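Why does sticky tape stick (and why does everything else end up all over the table)?

Hello, it's Ingvild Eide again, back with another page of Ukevska, where I try to answer the things you send in. This one came in on the back of a birthday card, in green felt tip: "Why does tape stick to paper but not to the roll?"

What a good question! I had to go and get some tape before I could even start thinking about it.

Let's begin with what tape is. It's a very long, very thin strip with a layer of glue on one side. It isn't the runny sort of glue you squeeze out of a bottle, which has to dry before it holds. Tape glue stays soft all the time, a bit like chewing gum, only spread out so thinly that you can't see it's squashy. When you press it down, it squidges into all the tiny bumps and dips in the paper. Paper looks flat to you and me, but under a strong magnifying glass it's a tangle of little hairs called fibres, and the glue gets in among them and hangs on.

That's why you should rub tape with your thumb after you've put it down. The harder you press, the more bumps it reaches.
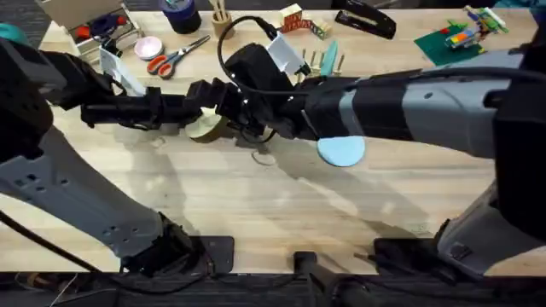 Tape, scissors and a pot of wooden sticks, all out on the craft table.

Now for the roll. Tape on a roll is stuck, you know! It's stuck to its own back. But the back of most tape is made very smooth, or has a slippery coating on it (the grown-up name is a release coat), so the glue has hardly anything to grab. It holds just enough to stop the roll falling open and lets go when you pull. If you want to see the difference, stick one bit of tape on a sheet of paper and another on the back of some more tape. Rub them both, then peel them slowly. The one on the paper will probably bring some fuzz up with it. Those are the fibres.

And once it's covered in fuzz, try sticking it down again. It's rubbish! The glue is still there, but it's wearing a furry coat.

You can try it with dust as well, or flour – ask first about the flour. My roll was 20 metres long and I've used far too much of it on this.

The other half of the birthday card said, "And why do scissors cut better than a knife?" They don't always, but for paper they do, and it's because they have two blades that slide past each other. One pushes down while the other pushes up, and the paper gets caught in the middle with nowhere to go. Try cutting near the tips and then right down by the join. Down by the join is easier, because scissors are a pair of levers. Thick card should always go in deep.
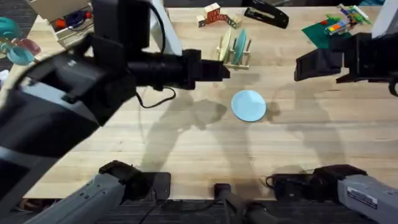

Staples are another way of joining things, and they don't need any glue at all. A staple starts out as a little wire bridge with two straight legs. When you press, the legs go through the paper, hit a small metal plate with grooves in it and curl round underneath, like arms giving a hug. Look at the black stapler lying next to the alphabet blocks. Those blocks would be no good for stapling, of course, but you can build a tower with them and take it down again, and so can you with the bricks over by the green mat. Bricks that click hold on by squeezing. So that's glue, hugging and squeezing, and I'm sure there are more.

Have a wander round your kitchen and see what's holding what together. Screws, string, lids, zips, magnets on the fridge. My favourite is the jam jar lid, and if somebody writes in and asks me how that one works I'll do it in the next Ukevska.

Send your questions in by the end of December 2023, please, and do write your first name nice and clearly.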